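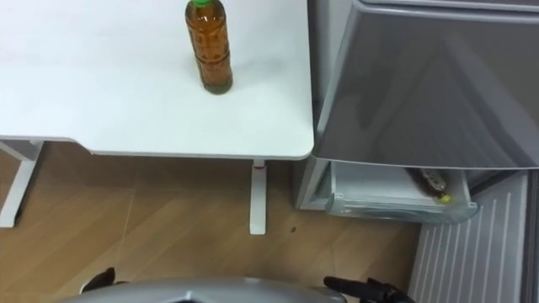
Rulden Kitchen List, Digest No. 608

From: Ott Adomaitis
To: the list
Date: 11 December 2020
Subject: Re: bottled tea in the fridge door, and a fridge beside a table

Etenesh Tekleab wrote:

> I've gone over to keeping my tea in the door, upright, and I'd recommend it to everyone. The Osance leaflet says a bottle keeps its flavour for a week longer that way. I've also moved a small table right up against the fridge, so that I can take everything out and put it down in one go. The whole shop gets put away in half the time. Has anyone else tried it? I'm thinking of getting the Trulby table, the white one with the rounded corners, because it takes up less room.

Etenesh, I've read the same leaflet and I can't find where the week comes from. It doesn't say what the tea was compared with, or whether the bottle had been opened. Sealed tea will sit in a cupboard until the date on the label and taste the same as it ever did. Once opened it wants to be cold and the cap wants to be on tight, and I don't see what the door has to do with it. If anything the door is the warmest bit of most fridges. I keep milk out of it for that reason and I'd treat an opened bottle of tea the same way, on the middle shelf at the back, if it fits.

Standing it up I will grant you. I had one on its side last April and the cap wasn't done up properly. The salad drawer took most of it.

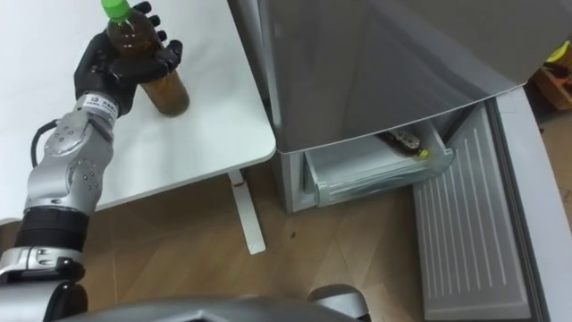
As for the table, I'm not against it. A clear flat surface next to the fridge is useful, and I'd sooner put a bottle down on that than on the floor while I look for a gap. But half the time? Did you time it? When I put the shopping away, most of the minutes go on finding room for things, and a table doesn't make any room. It can make matters worse, as you end up with a full table and the door standing open while you think.

My other doubt is the door itself. Before you buy the Trulby, open the fridge door as far as you would to get a shelf out and see where the edge of it goes. Then pull the freezer drawer right out, if yours has one low down, and see whether you can still stand anywhere. Mine needs 700 mm in front for the drawer and me together. A rounded corner is kinder to the hip but it doesn't gain you much floor, whatever the shop says. Look at the legs too. I had a table where the top cleared everything nicely and the foot was exactly where the drawer wanted to be.

I'd also ask what the top is like to wipe. White and matt shows every ring. Tea is one of the worst for it, and the Tufa spray that people were so keen on here in the summer did nothing for mine that a damp cloth hadn't done already. It cost me a good deal more than the cloth.

So my answer is to try it with whatever table you've got, for about 17 days, and write down what you took out and where it went back. If it still seems quicker, I'll believe you. I'd be interested to hear from anybody who has a fridge with the drawer at the bottom and a table that close, and who hasn't moved the table again by now.

Does anyone still have the first Osance leaflet, the one before they changed the wording? I lent mine out and it hasn't come back.

Ott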